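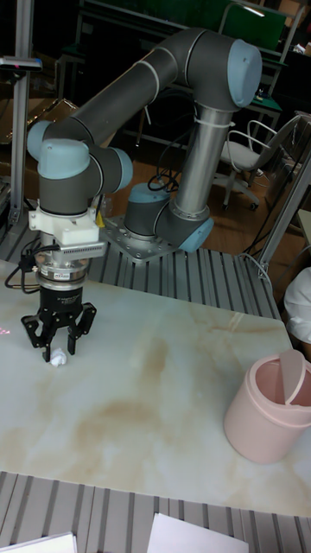
PRALLDALE OPENS ITS OLD STATION TO VISITORS, AND ASKS THEM TO STAY FOR LUNCH

Pralldale, a village best known to motorists as the place where the Randale road narrows, will have a visitor centre of its own from January. It occupies the former booking hall, which last sold a ticket when the branch line was still pretending to make money.

The centre is the starting point for the Skoltine Way, a 14-mile walking and cycling route that follows the old trackbed to Randale. The gradient is gentle throughout, the railway's engineers having had no more enthusiasm for hills than the rest of us. Cyclists can expect to cover it in a morning. Walkers should bring sandwiches, or better still buy them in Pralldale before setting off.

Pralldale has 286 residents, a church with a leaning porch, a ford, a bakery and two pubs that face each other across the green and have not shared a darts fixture in living memory. Visitors are welcome in both, though perhaps not on the same evening.

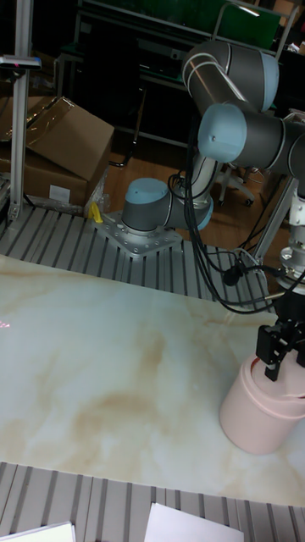 A word from Hortensia Painemal,
Visitor Development Manager, Pralldale and Randale Tourism

"For years our main attraction was a lay-by with a nice view," said Hortensia Painemal. "It is a very nice view, and we're keeping the lay-by. But people would stop, eat a crisp and drive on to Randale, where they'd spend all their money. We'd like some of it."

Inside the booking hall, visitors will find route maps, a small display on the railway and the original station clock, which is right twice a day and has been left that way after a lengthy parish debate. Cycle hire is provided by Bartoš, the family firm on Mill Lane, with bikes in adult and child sizes and a tandem for couples who feel their relationship needs testing. Groups of up to nine can be booked on a guided walk to the viaduct, leaving the platform at 10.30am. 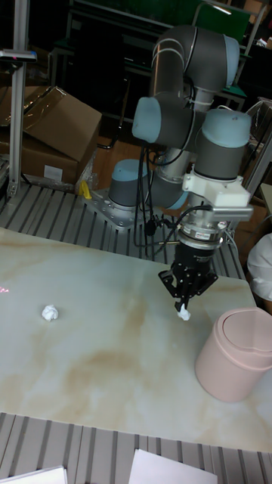
The Skoltine Way opens in January.

The walks are led by Edit Halász, who moved to Pralldale for the quiet and now spends her mornings telling strangers about culverts. "The viaduct gets all the attention," she said. "I'd ask people to look at the drainage as well. Few do."

The centre opens daily from 9am to 4pm. Entry is free, as is parking behind the station, where drivers are asked to leave room for the bread van. Dogs are welcome on leads. The ford is deeper than it looks.

Guided walks and cycle hire can be booked at the centre's front desk. Members of the press wishing to try the route before it opens should contact Hortensia Painemal at the booking hall, and bring a coat.

ENDS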